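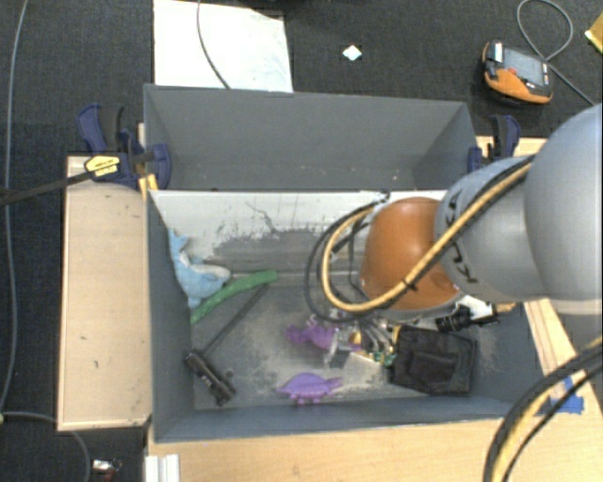
멈춘 것처럼 보이는 로봇
Clindwood 실험실의 케이블 사고와, 90초의 대기 시간에 대하여

글 Kwadwo Baidoo
2021년 10월 10일

로봇이 움직이지 않을 때 사람은 로봇이 멈추었다고 생각합니다. 저도 그렇게 생각하면서 여러 해를 일했습니다. 그런데 로봇의 프로그램 안에는 움직이지 않는 상태가 여러 가지 있고, 그 가운데 어떤 것은 몇 초 뒤에 스스로 끝납니다. 지난 7월 Clindwood의 작은 실험실에서 운영 담당자 한 분이 이 차이를 자기 손목으로 알게 되었습니다. 뼈는 다치지 않았습니다. 멍이 들었고, 병원에서 사진을 찍었고, 다음 날 출근했습니다.

사고의 크기만 보면 기사로 쓸 일이 아닐지도 모릅니다. 그러나 이 회사는 사고 보고서를 숨기지 않고 저에게 읽게 해 주었고, 저는 읽으면서 예전에 제가 만들었던 설비들을 하나씩 떠올렸습니다. 같은 잘못이 그 안에도 있었을 것입니다. 그래서 이 글을 씁니다. 한국어는 제 모국어가 아니므로 표현이 딱딱한 곳이 있어도 양해를 부탁드립니다.

장난감을 집는 일

Clindwood는 물류용 로봇의 파지 소프트웨어를 개발하는 회사입니다. 사내에서 Grerkadlow라고 부르는 과제는 내용이 단순합니다. 로봇 팔이 회색 상자 안에 섞여 있는 물건을 집어서 뒤쪽의 다른 상자로 옮깁니다. 앞 상자가 비면 방향을 바꾸어 다시 가져옵니다. 집는 데 성공했는지, 어떤 자세로 집었는지, 손가락에 어떤 힘이 걸렸는지가 모두 기록됩니다. 하루 종일 같은 일을 하고, 기록이 쌓이면 소프트웨어가 조금 나아집니다.

물건은 일부러 어울리지 않는 것들로 고릅니다. 제가 갔을 때에는 하늘색 봉제 인형과 보라색 장난감들이 검은 천 주머니와 한 상자에 들어 있었습니다. 봉제 인형은 눌리고, 딱딱한 장난감은 미끄러지고, 천 주머니는 집을 때마다 모양이 변합니다. 담당자들은 주머니를 제일 싫어합니다. 한 번은 주머니의 덮개 부분만 잡고 올라오다가 중간에서 떨어뜨렸는데, 소프트웨어는 그것을 성공으로 기록했다고 합니다.

상자의 안쪽 벽은 많이 긁혀 있습니다. 제조 공장의 설비에 익숙한 독자라면 이 작업대를 보고 조금 놀라실 것입니다. 상자는 목공용 클램프로 고정되어 있고, 상판은 밝은색 나무이며, 한쪽에는 파란 테이프가 붙어 있습니다. 연구용 설비는 대부분 이렇습니다. 매주 무엇인가를 바꾸어야 하므로 쉽게 풀리는 것으로 만듭니다. 클램프가 나쁘다고 말하려는 것은 아닙니다. 다만 클램프의 손잡이는 상자 옆에서 위로 올라와 있고, 이 사고에는 그 손잡이가 나옵니다.

또 하나 나오는 것은 케이블입니다. 그리퍼에 전기와 신호를 보내려면 선이 팔을 따라가야 합니다. 산업용으로 완성된 팔이라면 선을 안으로 통과시키기도 하지만, 여기에서는 밖으로 돌렸습니다. 굵은 노란 케이블이 주황색 관절을 크게 감아 돌고, 더 가는 검은 케이블들이 그 바깥에서 또 하나의 고리를 만듭니다. 관절이 돌아갈 때 선이 당겨지지 않도록 여유를 둔 것입니다. 여유가 모자라면 선이 끊어지고, 여유가 너무 많으면 어딘가에 걸립니다. 로봇을 설치해 본 사람은 누구나 이 둘 사이에서 고민합니다.

7월의 오후

보고서에 적힌 순서대로 쓰겠습니다.

그날 점심 뒤에 운영 담당자는 뒤 상자의 위치를 조금 옮겼습니다. 새로 단 카메라의 시야에 상자 모서리가 들어오지 않았기 때문입니다. 클램프를 풀고, 상자를 밀고, 다시 조였습니다. 클램프는 이전과 같은 자리에 물릴 수 없어서 손잡이가 팔 쪽으로 더 기울어졌습니다. 상자의 새 위치는 소프트웨어에 입력되었습니다. 클램프의 위치는 입력되지 않았습니다. 소프트웨어가 가지고 있는 작업 공간의 모형에는 처음부터 클램프가 없었습니다.

로봇은 49분 동안 문제없이 움직였습니다. 담당자는 옆 책상에서 다른 일을 하고 있었습니다. 이 시간이 길었던 것이 나중에 오해를 만들었습니다. 처음 조사할 때 모두가 상자를 옮긴 일은 관계가 없다고 생각했습니다. 관계가 있었다면 바로 문제가 생겼을 것이라고 생각한 것입니다.

실제로는 그렇지 않았습니다. 그리퍼가 물건을 잡는 각도는 매번 다릅니다. 대부분의 각도에서는 케이블 고리가 클램프와 떨어져 지나갑니다. 그런데 벽에 붙어 있는 긴 물건을 잡으려고 손목 관절이 평소와 반대 방향으로 90도를 돌았고, 바로 그 자세로 팔이 뒤 상자 위로 넘어갔습니다. 바깥쪽의 검은 고리가 아래로 처졌습니다. 그리고 손잡이에 걸렸습니다.

팔은 케이블을 끌고 계속 갔습니다. 이런 팔에는 충돌 감지 기능이 있고, 그날도 켜져 있었습니다. 그러나 가는 케이블이 당기는 힘은 무거운 물건을 들었을 때의 힘과 크게 다르지 않습니다. 무거운 물건을 들 때마다 팔이 멈추는 것이 불편해서 담당자들은 몇 달 전에 감지 기준을 올려 두었습니다. 보고서는 이 결정을 한 사람의 이름을 쓰지 않았습니다. 회의에서 함께 정했고 회의록이 남아 있습니다.

케이블은 완전히 끊어지지 않았습니다. 커넥터 안의 핀 하나가 반쯤 빠졌습니다. 그 핀은 그리퍼의 상태 신호를 보내는 핀이었습니다. 제어기는 그리퍼에게 손가락이 닫혔느냐고 물었고, 대답을 받지 못했습니다. 프로그램은 이런 경우에 기다리도록 되어 있었습니다. 팔은 뒤 상자 위의 공중에서 조용히 정지했습니다.

붉은 등은 켜지지 않았습니다. 경고음도 없었습니다. 화면에는 작은 글자로 그리퍼 응답을 기다린다는 문장이 나왔지만, 담당자의 자리에서는 화면이 보이지 않았습니다.

74초

담당자는 소리가 없어진 것을 듣고 일어났습니다. 그분은 저에게 이렇게 말했습니다. “사람들은 로봇이 시끄러우면 문제가 있다고 생각하는데, 저희는 조용하면 문제가 있다고 생각합니다. 조용해서 갔습니다. 가서 보니까 선이 걸려 있었고요. 그러니까 아, 걸려서 멈췄구나, 하고 이해가 다 된 겁니다.”

이해가 다 되었다는 말을 저는 수첩에 적고 밑줄을 그었습니다. 눈앞에 원인으로 보이는 것이 있고, 결과로 보이는 것이 있었습니다. 걸린 케이블과 움직이지 않는 팔입니다. 두 가지가 잘 맞으면 사람은 세 번째 것을 찾지 않습니다. 그때 제어기의 화면을 보았다면 다른 설명이 있었을 것입니다.

그분은 왼손으로 상자를 누르고 오른손을 넣어 고리를 손잡이에서 벗기려고 했습니다. 기록을 보면 팔이 정지하고 74초가 지난 시점이었습니다. 케이블이 팽팽해서 쉽게 벗겨지지 않았습니다. 손목을 팔과 상자의 벽 사이로 더 깊이 넣었습니다.

90초가 되었을 때 대기가 끝났습니다. 프로그램을 쓴 사람은 그리퍼가 가끔 대답을 늦게 하는 것을 알고 있었습니다. 그래서 일정한 시간을 기다린 뒤에도 대답이 없으면 물건을 놓치고 처음 자세로 돌아가서 다시 시도하게 했습니다. 밤에 사람이 없을 때에도 기록이 계속 쌓이게 하려는 뜻이었습니다. 이 기능 덕분에 아침에 출근해서 멈춘 로봇을 발견하는 날이 많이 줄었다고 합니다. 저는 이 말을 믿습니다. 저도 비슷한 기능을 만든 적이 있고, 만든 뒤에 칭찬을 받았습니다.

팔은 처음 자세로 돌아가는 동작을 시작했습니다. 속도는 빠르지 않았습니다. 손목이 팔의 회색 마디와 상자의 윗면 사이에 눌렸습니다. 이번에는 충돌 감지가 작동했고 팔이 정지했습니다. 감지 기준을 올리지 않았다면 더 일찍 정지했을 것이라고 보고서는 쓰고 있습니다. 얼마나 일찍인지는 계산하지 못했습니다.

동료가 비명을 듣고 비상 정지 버튼을 눌렀습니다. 그다음에 팔을 손으로 밀어서 빼려고 했는데, 브레이크가 걸린 관절은 밀리지 않았습니다. 결국 뒤 상자의 클램프를 풀고 상자를 내려서 손목을 뺐습니다. 쉽게 풀리는 클램프가 여기에서는 도움이 되었습니다. 브레이크를 푸는 방법은 설명서에 있었지만, 그 자리에 있던 두 사람 모두 해 본 적이 없었습니다.

로그를 읽는 일

조사는 생각보다 오래 걸렸습니다. Clindwood는 Aidoo라는 로그 도구를 씁니다. 팔의 관절 각도, 그리퍼의 상태, 카메라의 시각을 한 시간 축에 놓고 보여 주는 프로그램입니다. 편리한 도구이지만, 이 사고에서는 편리한 점이 문제를 가렸습니다.

Aidoo는 신호가 들어오지 않는 구간을 마지막 값으로 채워서 그래프를 그립니다. 선이 끊어져 보이면 보는 사람이 불편하기 때문입니다. 그래서 처음 그래프를 열었을 때 그리퍼는 계속 정상으로 닫혀 있는 것처럼 보였습니다. 조사하는 사람들은 그리퍼에는 이상이 없다고 적고, 경로 계획 쪽을 먼저 조사했습니다. 이틀을 그렇게 썼습니다. 세 번째 날에 제어 담당자가 그래프가 아니라 원래의 기록 파일을 열었고, 값이 비어 있는 줄을 발견했습니다.

제어 담당자는 저에게 화면으로 두 가지를 나란히 보여 주었습니다. 왼쪽의 그래프에서는 선이 곧고 깨끗했습니다. 오른쪽의 파일에서는 같은 구간에 쉼표만 있었습니다. 그분은 “깨끗한 선을 보면 이제 조금 기분이 나쁩니다”라고 말하고 웃었습니다.

커넥터는 그 뒤에 열어 보았습니다. 손으로 흔들면 신호가 들어오기도 하고 안 들어오기도 했습니다. 같은 증상이 사고 전에도 있었는지 확인하려고 이전 달의 기록을 조사했더니, 짧은 공백이 여러 번 나왔습니다. 케이블은 그날 처음으로 걸린 것이 아니었을 수 있습니다. 보고서는 여기에서 조심스럽게 씁니다. 이전의 공백이 케이블이 걸린 흔적인지, 커넥터가 처음부터 헐거웠는지는 알 수 없다고 합니다. 영상은 용량 문제로 지워졌습니다.

바깥의 눈

회사는 외부의 점검도 받았습니다. 설비 안전을 점검하는 회사인 Barham에서 점검자가 와서 하루를 있었습니다. 저는 그분의 의견서도 읽었습니다. 길지 않은 문서이고, 첫 문장이 좋았습니다. “작업자는 규정을 어기지 않았다. 어길 규정이 없었다.”

의견서에 따르면 실험실에는 로봇이 움직일 때 손을 넣지 말라는 안내문이 있었습니다. 작업자는 이 안내문을 지켰습니다. 로봇은 움직이고 있지 않았습니다. 안내문을 쓴 사람은 움직인다는 말을 프로그램이 실행 중이라는 뜻으로 썼고, 읽는 사람은 눈에 보이는 움직임으로 읽었습니다. 저처럼 외국어로 일하는 사람은 이런 일을 자주 겪습니다. 그러나 이 두 사람은 같은 모국어를 쓰고 있었습니다.

점검자가 가장 길게 다룬 것은 표시등이었습니다. 이 작업대에는 초록과 빨강의 표시등이 있었습니다. 초록은 정상, 빨강은 오류입니다. 대기 상태는 프로그램의 눈으로 보면 오류가 아니므로 초록이었습니다. 담당자는 초록색 등이 켜진 로봇에 손을 넣은 것입니다. 왜 이상하게 생각하지 않았느냐고 제가 물으니, 등을 보지 않았다고 했습니다. 등은 거의 항상 초록이었고, 팔이 정말로 고장이 났을 때에도 초록인 적이 있어서 보지 않는 습관이 생겼다고 합니다.

휴대용 조작기도 문제가 되었습니다. 주황색과 검은색의 조작기에는 화면이 있고, 거기에는 프로그램이 대기 중이라는 것이 나옵니다. 그러나 이 조작기에는 정해진 자리가 없었습니다. 쓴 사람이 쓴 곳에 내려놓았습니다. 사고가 있던 날에는 작업대의 건너편에 있었고, 걸린 케이블을 벗기려는 사람의 손이 닿지 않았습니다. 점검자는 조작기를 손에 든 사람만 상자 안에 손을 넣을 수 있게 하라고 권했습니다.

경로 계획에 대해서는 의견이 달랐습니다. 점검자는 클램프를 작업 공간의 모형에 넣으라고 했습니다. 제어 담당자는 그것만으로는 부족하다고 반대했습니다. 모형에는 케이블도 없기 때문입니다. 딱딱한 물체는 모형에 넣기 쉽지만 늘어진 선은 자세와 속도에 따라 모양이 달라지고, 정확하게 계산하려면 로봇이 한 번 움직일 때마다 오래 기다려야 합니다. 두 분은 결국 손목 주위에 가상의 큰 원통을 두기로 했습니다. 케이블이 그 안의 어디에 있어도 괜찮도록 원통 전체가 클램프를 피해 가는 것입니다. 대신에 상자의 구석에 있는 물건은 집지 못하는 경우가 늘었습니다.

무엇을 바꾸었나

제가 실험실을 방문했을 때 로봇은 다시 일하고 있었습니다. 같은 상자와 같은 종류의 잡다한 물건이었습니다. 고리의 모양은 조금 바뀌었다고 들었습니다. 저는 이전의 모습을 보지 못했으므로 얼마나 달라졌는지는 말할 수 없습니다. 검은 케이블은 여전히 상자 위로 늘어져 있고, 노란 케이블은 관절 아래쪽에서 어두운색 끈으로 묶여 있습니다. 제어 담당자는 이것도 마지막 모양은 아니라고 했습니다. 선을 잡아 주는 부품을 새로 만들고 있는데, 첫 번째로 만든 것은 손목이 크게 돌 때 선을 꺾어서 버렸다고 합니다.

프로그램에서는 스스로 다시 시작하는 기능이 없어졌습니다. 그리퍼가 대답하지 않으면 2초 뒤에 오류로 바뀌고, 사람이 와서 확인하고 버튼을 눌러야 다시 움직입니다. 밤에 쌓이는 기록은 확실히 줄었습니다. 과제의 책임자는 이 점을 숨기지 않고 말했습니다. 아침에 출근하면 로봇이 저녁부터 멈추어 있는 날이 있고, 그런 날에는 모두 조금 말이 없다고 합니다.

표시등에는 노란색이 추가되었습니다. 프로그램이 살아 있고 팔이 움직이지 않으면 노란색입니다. 처음 며칠 동안은 노란 등이 너무 자주 켜졌습니다. 카메라가 사진을 찍는 짧은 정지에도 켜졌기 때문입니다. 이대로 두면 초록색 등과 같은 운명이 될 것이므로 짧은 정지는 제외하기로 했는데, 어디까지를 짧다고 할 것인지를 아직 논의하고 있습니다.

Aidoo의 그래프는 이제 빈 구간을 빈칸으로 보여 줍니다. 설정 하나를 바꾸면 되는 일이었습니다. 보기에는 좋지 않습니다. 어떤 날의 그래프는 이가 빠진 빗과 같습니다.

그리고 한 달에 한 번, 팔의 브레이크를 손으로 푸는 연습을 합니다. 저도 옆에서 보았습니다. 설명서에서는 한 줄로 끝나는 동작인데, 실제로 해 보면 팔이 생각보다 무겁게 내려와서 한 사람이 밑을 받쳐야 했습니다. 그날 처음 해 본 신입 직원은 받치는 사람에게 준비되었느냐고 세 번 물었습니다.

상자를 옮긴 사람

취재를 하면서 한 가지가 계속 마음에 걸렸습니다. 다친 분은 상자를 옮긴 분이고, 클램프를 다시 조인 분이고, 손을 넣은 분입니다. 보고서를 급하게 읽으면 모든 일이 한 사람에게서 시작해서 같은 사람에게서 끝나는 것처럼 보입니다. 첫 번째 초안은 정말로 그렇게 쓰여 있었다고 합니다. 원인의 첫 줄이 ‘작업자의 클램프 위치 변경’이었습니다.

그 줄은 회의에서 뒤로 옮겨졌습니다. 과제 책임자의 말로는, 제어 담당자가 먼저 말을 꺼냈습니다. 대기 뒤에 다시 시작하는 부분을 자기가 썼으니 그것을 첫 줄로 쓰라고 한 것입니다. 그러자 감지 기준을 올리자고 제안했던 사람도 손을 들었고, 안내문을 쓴 사람도 말을 했습니다. 최종 보고서에는 원인에 번호가 없습니다. 일어난 순서대로 쓰여 있고, 몇 달 전의 회의에서 시작합니다.

운영 담당자에게 손목이 지금은 어떠냐고 물었습니다. 멍은 오래전에 없어졌고 불편한 것도 없다고 했습니다. 다만 팔이 정지해 있을 때 상자에 가까이 가는 것이 예전과 같지는 않다고 했습니다. 우리가 이야기하는 동안 로봇이 앞 상자로 내려갔고, 보라색 장난감 옆에서 잠깐 정지했습니다. 그분은 말을 하다가 표시등을 보았습니다. 팔이 다시 움직일 때까지 기다렸다가 하던 말을 계속했습니다.

Grerkadlow 과제는 내년에도 이어집니다. 새로운 작업대에서는 케이블을 팔의 안쪽으로 넣을 계획이고, 예산은 아직 승인을 기다리고 있습니다.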